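Budgeting for a second arm station: spend on fingers or on the bench?

Small Shop Automation > Planning and Purchasing

stemwinder_ben
Posted February 26, 2018

Hi all, long time reader and finally getting around to asking something. We're trying to settle the spring budget for our handling project in Norwood and I've gone back and forth on it so many times my husband has asked me to stop bringing it up at dinner. We do silk and plastic flowers for store displays, and the idea is to have an arm pick single stems and lay them out for the arrangers. One station is going already. I have $2371 left for the second one, not counting the arm, which is paid for.

Option one is the Plunik soft finger set, quoted at $2060 with the mounting plate. Option two is to keep the plain fingers we have, and put the money into a decent bench, a rail and some kind of stem rack so the flowers show up at the same spot every time. I'd love to hear from anybody who has had to choose!

Benvinda Salgado

grumpy_gantry
Rack. Every time, rack. I spent a whole January fiddling with fingertips when the parts were just lying any which way. Once they were held upright the old fingers did fine.

fbaumgart
Hello Benvinda, and welcome (it's so nice to see somebody here who isn't moving gearboxes). I'm going to disagree with Gantry a little, and I say that with affection. Racks are lovely when all your parts are the same shape. A thin wire stem and a stem with big floppy leaves are two different animals, and you'd end up building a rack for each one. I'd want to know how many kinds you handle before I spent a dime on either.

Friederike Baumgart

grumpy_gantry
Fair, but $2060 out of $2371 leaves her next to nothing for cables, a spare set and shipping. What happens when a finger tears?

fbaumgart
Then she's stuck, I grant you that. Ask Plunik if they'll sell a single finger. Lemieux did that for us when we were setting up in Jorkville, and they were very patient with my questions.

stemwinder_ben
Oh, these are good points, thank you both. It's a mixed bag, I'm afraid, with everything from bushy bunches down to single stems, and the leaves are what worry me. A leaf can wrap right across the stem, and then where do you grab? Below the leaves it gets thin, so that's where I'd like to aim.
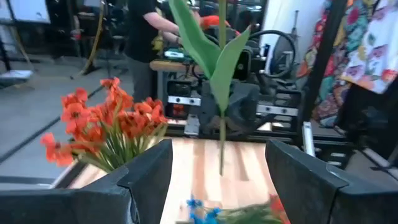
Long green stem between the plain fingers, orange-red bunch at left

fbaumgart
Well, that explains it better than any spec sheet! Look how narrow the stem gets down there compared with the leaves. I'd still lean toward softer tips, but I can see Gantry's side now. If that lower end could be presented the same way each time, you'd have a much easier life.

grumpy_gantry
I'll take that as a win. Make the rack out of scrap first, $100 tops, and try your three ugliest flowers in it. Keep the rest in the bank until you've run 1000 picks and written down which ones missed.

tolly_m
Jumping in to say please price the bench properly too. We put our first arm on an old folding table and paid for that table twice over in wasted afternoons.

stemwinder_ben
Ha, point taken, Tolly. I'll do the scrap rack this week and ask Plunik about selling one finger by itself. Friederike, would you mind sending me the name of the person you dealt with at Lemieux? I'd like a second quote in hand before I go back to my boss.

fbaumgart
Of course, dear, check your messages tonight.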